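Clendine, a film with very few jokes about rivers and one very good one, opens in November

A documentary two people made about a town that keeps being left off the map will begin its run of community screenings in November, and its makers would like you to come, mostly because they have already paid for the hall.

Clendine is the first feature from director Aba Quartey and producer Tetteh Abubakari, who also recorded the sound, drove the van and, for one memorable stretch of the second reel, held up a tent. It runs an hour and a half and concerns the town of Clendine, population 1,852, which has a grain elevator, a curling rink and a long-standing quarrel with whoever prints the highway signs.

The film follows three residents over one winter as they try to reopen the Lolex, the town's only cinema. The Lolex closed when its projector gave out and its owner moved to the coast, taking the popcorn machine with her. She appears in the film. The popcorn machine does too, and has arguably the better lighting.

"People kept asking me what the film was about, and I kept saying it was about a building," says Quartey. "Then I'd talk for half an hour about the people, and they'd ask me again. I've given up. It's about a building."

Quartey grew up two streets from the Lolex and saw her first movie there from a seat with no back. She returned to Clendine planning to stay for a week and make a short. The short grew. Her neighbours fed her, corrected her on local history and, in several cases, insisted on being filmed a second time in a better coat. Both coats are in the finished version.

Abubakari joined after answering a notice that offered no pay and described the weather accurately. "I respected that," he says. "Most notices lie about the weather."

The score was written and played by the Jaltova, an accordion and cello duo who recorded it inside the empty cinema with the heat off. Listeners with good ears may catch a furnace coming on near the end. The duo has asked that it be credited, and it has been.

Clendine will screen at the Lolex first, naturally, then tour 30 halls, libraries and school gyms across the Prairies. A few of these have real cinema seats. The rest have stacking chairs, and patrons are encouraged to bring a cushion and a forgiving attitude. Quartey will attend the first three screenings to answer questions. Abubakari will attend all of them, as he has the van.

Tickets are sold at the door and children get in for half. The film contains mild language, one dead fish and a town council meeting shown at nearly its full length. Anyone who finds the meeting too slow should know that the original was much slower - the makers have the tapes and are willing to prove it.

Halls wishing to be added to the tour should write to the production office with the size of the room, the colour of the walls and whether there is a working kettle. Media wanting interviews, stills or a preview copy may do the same, minus the kettle.
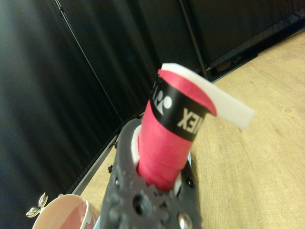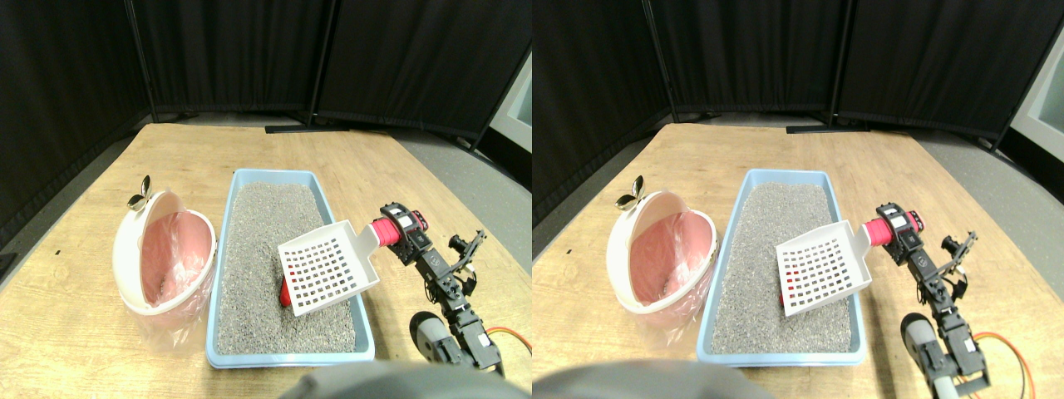 Reading time: 3 minutes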